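About Kivora

Hi, and welcome! I started Kivora in December, four years back, with one sewing machine, a borrowed ironing board and a pile of shirts my neighbors wanted shortened. We're a small mending and alterations shop on Rustent Street, right behind the bakery (yes, the smell gets in, and no, I don't mind one bit).

Hems and zippers are our bread and butter, but bring me anything. Torn pockets, tired elbows, the coat you've loved since college. Bright colors are my favorite to match thread for, and I keep two full drawers of oranges and reds.
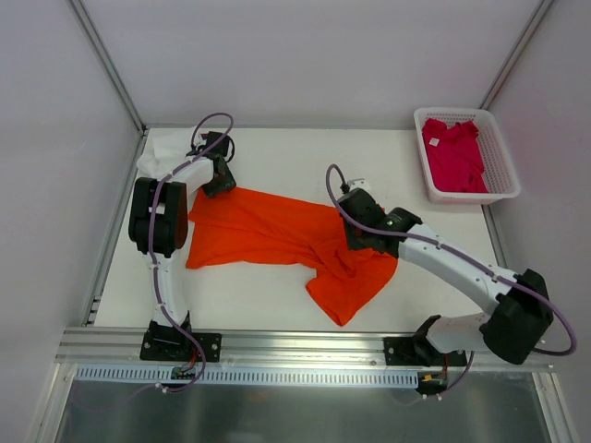
Orange-red garment and a white basket.

Most repairs take five days. Wedding season is slower, so please call early! I quote a price before I touch anything, and if a fix costs more than the piece is worth to you, I'll say so.

We also teach. The Turunen class is for total beginners and runs in the evenings, and you'll go home with a hem you sewed yourself, wobbly bits and all.

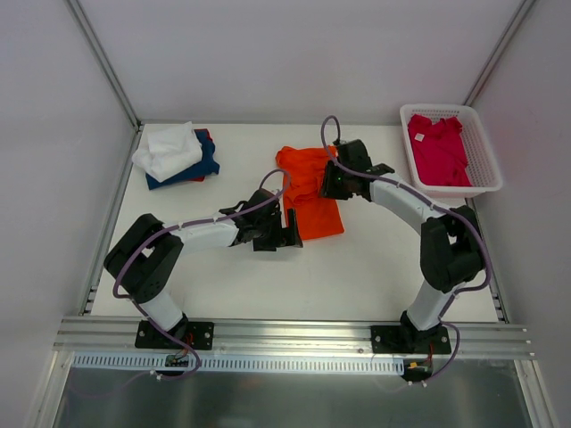 Last year we finished 1,776 repairs, which still makes me a little dizzy when I look at the order book. A lot of those came through Adness, the dry cleaner across the street, so drop your things there if we're closed and they'll walk them over.

Page updated February 28, 2024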